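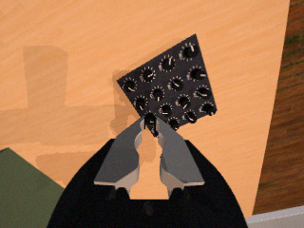

九月に入ってから、ずっとつまみの向きのことばかり考えている。朝、歯を磨きながら洗面所の蛇口のレバーを見て、ああこれは零度からどれくらい回っているのだろう、などと思ってしまうのだから、我ながらだいぶ染まってきたものだ。シミュレータの中のつまみパネルは、黒い四角い板に黒いつまみが縦横四つずつ並んでいて、それぞれの頭に細く白い指示線が一本入っている。この線の向きがばらばらなのがいい。初期化のたびに乱数で散らすようにしたのは先週の自分で、そのときは「よし、これで学習側が楽をできなくなる」と得意になっていたのに、今週はその散らばりに自分が苦しめられている。まったく、先週の自分というのは気前よく宿題を残していく人である。

今日の午前中は、姿勢推定のほうをずっと見ていた。パネルが机の上で四十五度ほど傾いて置かれると、推定器がときどき九十度ずれた答えを返してくる。考えてみれば当たり前で、正方形の板に四かける四の格子なのだから、九十度回しても形としてはぴったり重なってしまう。人間だって、印刷の目盛りをよくよく見なければどちらが上かわからないだろう。それを推定器に「わかりなさい」と言うのは少し酷な話で、しばらく画面を眺めながら、君は悪くないよ、と心の中で声をかけていた(声に出ていたかもしれない)。

対処としては、つまみの周りの細かい目盛りを使うことにした。目盛りは小さな白い線で、つまみをひとつずつ輪のように囲んで板の面に印刷してある。モデルを作ったときに、実物の調整つまみらしくしておこうと思ってそうしただけなのだが、おかげで向きの手がかりになる。ひとつの輪だけでは画素が足りなくて怪しくても、見えているつまみ全部で多数決をとれば、かなり落ち着いた答えになる。実装は短いもので、候補の四つの向きについて目盛りの当てはまりを足し合わせ、いちばん高いものを選ぶだけ。こういう素朴なやり方がすんなり効くと、本当にうれしい。

昼前に、評価用の353場面を流した。ずれた答えは10場面まで減っていた。朝の時点では数えるのも嫌になるくらいあったので、これは大進歩である。残った10場面をひとつずつ開いてみると、どれも手先がパネルの角に寄りすぎて、いちばん手前のつまみが二本の指のあいだに隠れかけているものだった。隠れかけのつまみは、見えているぶんだけで無理に向きを答えようとして、それがまた妙に自信満々なのだ。自信のある間違いがいちばん困るのは、人も機械も同じだと思う。指の形状はこちらが知っているのだから、手の関節角から隠れる領域を計算して、そこに掛かるつまみは投票から外せばよい。ノートの隅に「知らないものは黙っていてよい」と書いた。あとで読み返して何のことかわからなくならないように、ここにも書いておく。

お昼はおにぎりを二つと、昨日の残りの味噌汁。梅のほうが思いのほか酸っぱくて、目が覚めた。

午後はAnneli Huttunenさんとの打ち合わせ。向こうは朝の九時前で、まだ湯気の立つマグを両手で包むようにして画面に現れた。Anneliさんは計画器のGolldenの面倒を見ている人で、私の認識側の出力を受け取って、手先の軌道を組み立てるところを担当している。いつも話が早くて、そのうえこちらの話が長くなってもにこにこ聞いてくれるので、ついつい甘えて余計なことまで話してしまう。今日も蛇口の話をした。彼女はしばらく考えてから、自分はエレベーターのボタンを押すとき指の進入角が気になる、と返してくれた。よかった、仲間がいる。

本題は、近づき方の順序だった。いまのGolldenは、目標のつまみに最短で向かおうとするので、パネルの下側の角をかすめるような経路を平気で選ぶ。接触の余裕は設定してあるのだけれど、余裕を見ているのは指先の球だけで、指の側面の平らなところは勘定に入っていなかった。指は案外角ばっているから、球ひとつで代表させるのは無理がある。Anneliさんは「では箱を二つ足しましょう」とあっさり言って、話しながらもう衝突形状のファイルを書き換えていた。私はというと、まだどのファイルのことか探していた。あの速さには何年たっても追いつける気がしない。

それから、認識の確からしさを計画器に渡すかどうかも相談した。これまでは向きの推定値をひとつだけ渡していて、受け取る側はそれを信じるしかなかった。今後は候補の向きそれぞれの点数も一緒に渡して、点が割れているときは、いったん手を上に引いて見直す動作を挟んでもらうことにする。急がば回れ、である。彼女のほうでは、見直しを何度も繰り返して永遠に手を上げ下げするロボットになるのを心配していて、それはもっともなので、見直しは二回まで、それでも割れたままなら失敗として記録して次へ進む、という約束にした。失敗をきちんと失敗として残すのは大事なことで、以前Mellumの古い記録形式を使っていたころ、途中でやめた試行が成功扱いになっていて、ひと月ぶんの集計をやり直したことがある。思い出すだけで肩が凝る。

打ち合わせのあと、Ederのほうを少し直した。Ederは再生用の小さな道具で、実行の記録を読み込んで、各時刻の推定と計画を重ねて表示する。もともと自分ひとりで使うつもりで書いたものだから、操作がひどく偏屈である。再生の速さを変えるキーと、記録を消すキーが隣り合わせだったのを、今日ようやく離した。どうして今まで平気だったのだろう。ついでに、つまみごとの投票の様子を小さな矢印で重ねて描けるようにした。隠れて棄権したつまみには何も描かない。直したものを走らせて、矢印がいっせいに同じほうを向いたときは、ちょっと拍手したくなった。何の役に立つかと聞かれたら、見ていて安心する、と答えるしかないのだが、道具にはそういう役目もあると思う。

影のことも書いておかなければ。机の左のほうに腕の影が大きく落ちる配置があって、木目の明るいところと影の濃いところの境目が、輪郭の検出にちょっかいを出してくる。影の縁はぼかしてあるのでまだましなほうだが、まっすぐな部分が長く伸びると、板の縁とそっくりな線に見えるらしい。光源の位置をもう少し大きく振って学習させれば慣れるだろう、というのが今の見立てで、光源だけを変えた3,000場面を今夜のうちに描画させておくことにした。場面の設定ファイルを書いて、種の番号を控えて、保存先の空きを確かめて、実行。前に空きを確かめずに帰って、翌朝、途中で止まった無残な記録と対面したことがあるので、そこだけは指さし確認をした。

夕方、Flartonへの移行の件で長いメッセージが回ってきた。動作の制御ループをあちらの仕組みに載せ替えるという話で、読みながら何度かうなった。利点はよくわかるのだ。周期の乱れが減るのはありがたいし、つまみを回すときのトルクの制限も一か所で書けるようになる。今は認識のプロセスが重くなると制御のほうまでつられて遅れることがあって、つまみを回している最中にそれが起きると、手首がほんの少しためらうような動きをする。見ているぶんには人間くさくて憎めないけれど、目盛りひとつぶん行き過ぎるのだから笑ってもいられない。ただ、載せ替えとなると座標の取り決めから見直しになる。手先の座標の原点が指先なのか手首の取り付け面なのか、今でさえ人によって言うことが違うのに。とりあえず、原点はどこですか、とだけ返事を書いた。短すぎて怒っているように見えないか心配になり、「いつもありがとうございます」を前に足し、さらに「お忙しいところ恐れ入ります」を後ろに足したら、今度はやけにかしこまった。まあいいか。

帰り道は風がすっかり秋めいていて、ひと駅ぶん歩いた。歩きながら、隠れたつまみの扱いをもう一度考えていた。見えないつまみの向きは、手を近づける前に見たときの値を覚えておけばよいのではないか。まだ触っていないつまみが勝手に回ることはないのだから、最初の見立てを取っておいて、見えなくなったらそれを使う。こんな簡単なことをなぜ机の前で思いつかなかったのか。ただ、指の側面が隣のつまみに触れてしまった場合は、覚えていた値が古くなる。そのときは接触の記録を見て、触れたつまみだけ値を捨てる。うん、いけそうだ。忘れないうちにと道の端に寄って携帯に打ち込んでいたら、通りかかった犬にじっと見られた。

家に着いてからも気になって、描画の進み具合を一度だけのぞいた。ちゃんと進んでいる。明日はまず投票から外す処理を入れて、それから記憶のほう。Anneliさんには、箱を二つ足した版で角をかすめる経路が消えたかどうか、こちらで再生して知らせる約束になっている。朝いちばんでやること。

お風呂の湯が沸いたので、今日はここまで。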